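Hanger task, part four: the left hand

The bedroom rig now runs from the Grastanance branch, which I rebuilt in January after the old planner kept losing the rack. Chrome tube is awkward for depth sensing. The point cloud breaks up along the bar, so I fit a cylinder to whatever survives and take the hook position relative to that.
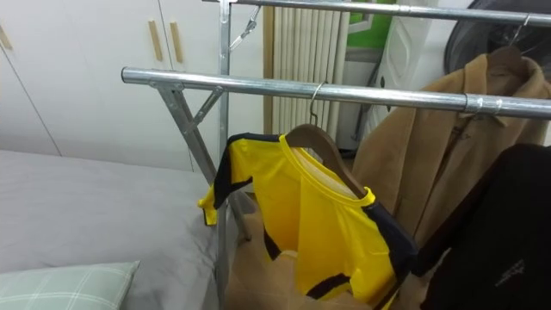 Thắng Võ wrote to say the cylinder fit is wasted effort, and that a strip of matt tape on the bar would do the same job in a minute. Probably true for one rack. I want the code to cope with other people's racks, so the fit stays.

Getting the hanger into the collar is a two-arm job. The multi-fingered hand on the left holds fabric and hanger together, and the gripper on the right pinches the fabric near the hanger's other end. Grip force on the left is capped at 24 per cent.
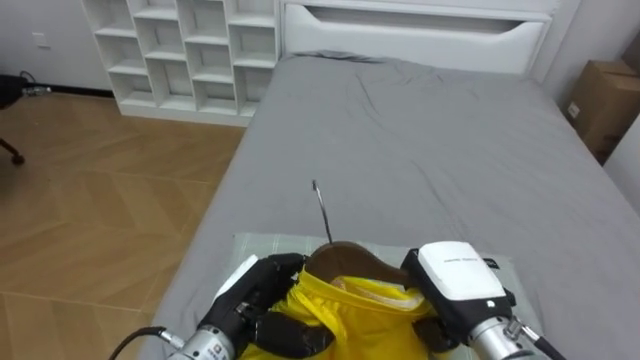 Above that value the fingers drag the cloth along the hanger and the shoulder line ends up skewed. Below it, the yellow shirt slides, as the fabric is slick. I logged 406 attempts to settle the number and will put the file up once the timestamps are fixed.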